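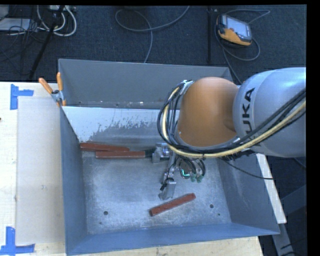
금속 통과 벽돌: 소량 자재를 보관하는 용기의 조건

조적 자재는 대개 팔레트 단위로 유통된다. 보수 현장이나 교육용 실습실의 사정은 다르다. 한 번에 필요한 양이 몇 장에 그치므로 팔레트를 풀어 낱장으로 옮겨야 하고, 이때 용기의 형상과 재질이 작업 속도와 파손율을 좌우한다.

사진의 회색 금속 통은 위가 트인 직사각형이다. 적갈색 벽돌 모양 블록 세 개가 들어 있는데, 두 개는 뒤쪽에 가깝게 붙어 있고 하나는 앞쪽 가운데에 비스듬히 놓였다. 소량 보관에서 흔히 나타나는 배치다. 칸막이가 없는 통에서는 꺼낼 때마다 남은 자재의 방향이 흐트러진다.

바닥 치수

바닥 면적은 자재 투영 면적의 합보다 넉넉해야 한다. 손가락이나 집게가 들어갈 틈이 없으면 첫 장을 꺼내기 어렵다. 실습실용 수납재를 제작하는 Nircombe는 긴 변 700mm를 기준 규격으로 삼고, 벽면과 자재 사이에 최소 15mm를 남기도록 안내한다. 두 장을 맞붙여 넣을 경우 긴 면끼리 붙이고 마구리 쪽을 비워 둔다. 반대로 하면 잡을 면이 사라진다.

재질

플라스틱 상자는 가볍지만 모서리 충격이 반복되면 바닥에 금이 간다. 강판은 변형이 적은 대신 소음이 크고, 표면이 단단해 소성 벽돌의 모서리가 먼저 깨진다. Cistden의 내부 지침은 강판 통 바닥에 2mm 고무 시트를 까는 방식을 택했다. 시트는 접착하지 않는다. 분진이 밑으로 들어가면 걷어 내고 털어야 하기 때문이다.

받침면

통을 원목 작업대에 바로 올리면 하중이 바닥 테두리에 몰려 상판에 눌린 자국이 생긴다. 연한 색 목재일수록 자국과 적색 분진이 눈에 띈다. 테두리 아래에 펠트를 두르거나 통보다 한 치수 큰 판을 받친다. 카펫이 깔린 실내라면 분진 관리가 더 까다롭다. 직물에 박힌 가루는 빗자루로 제거되지 않으므로 흡입 청소를 전제로 동선을 짜야 한다.

적재량

통 하나의 적재 한도는 용적보다 중량으로 정한다. Pastach 실습동에서는 두 사람이 드는 통을 18kg까지로 제한하고, 넘는 분량은 다른 통에 나눈다. 한도는 통 바깥면에 적는다. 안쪽에 적으면 자재에 긁혀 한 학기를 넘기지 못한다.

정리 순서

사용 후에는 남은 벽돌을 모두 꺼내 파편을 쓸어 낸 다음 다시 넣는다. 긴 변을 벽면과 나란히 맞추고 뒤쪽부터 채운다. 모서리가 깨진 것은 따로 빼서 절단 연습용으로 돌린다. 젖은 자재는 건조 전까지 통에 넣지 않는다. 강판 이음매에 물이 고이면 도장 아래부터 녹이 번지며, 11월 이후 난방이 약한 실습동에서는 건조에 하루 이상 걸리기도 한다.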